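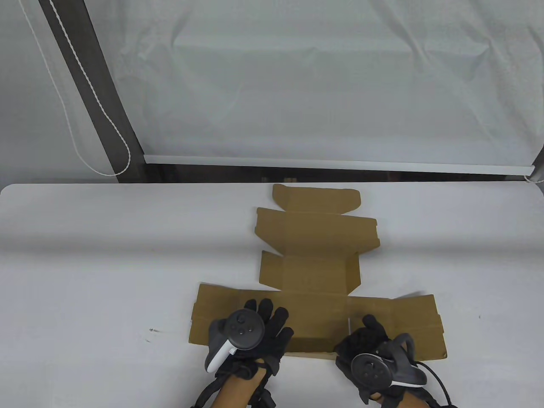 Flattened boxes in the garden beds -- yes or no?

sisari_plot15
I've been saving plain brown boxes since September, and my hallway is now mostly cardboard. I'd love to lay them under the mulch before spring really gets going. Does anybody here do this, and did you like it?

Drellell
Oh, I do, and I'm so glad you asked! Open them out flat, overlap the edges well, soak them, then pile on the wood chips. My bean bed had hardly a weed all last summer.

brender23
I'll disagree, kindly. On my heavy clay it stayed soggy underneath and the slugs threw a party. I pulled it all up after 2 months and went back to leaves.

Drellell
Fair enough, mine is sandy soil and drinks up anything you give it. Maybe try one bed first?

sisari_plot15
One bed it is, then -- the sad one by the fence. Thank you both, you've been lovely.

2 shares | 15 comments

Related threads
Leaf mold for beginners
Slugs in the lettuce again
Krishnan Lane seed swap

Contact us | © Brender Garden Forum | Back to top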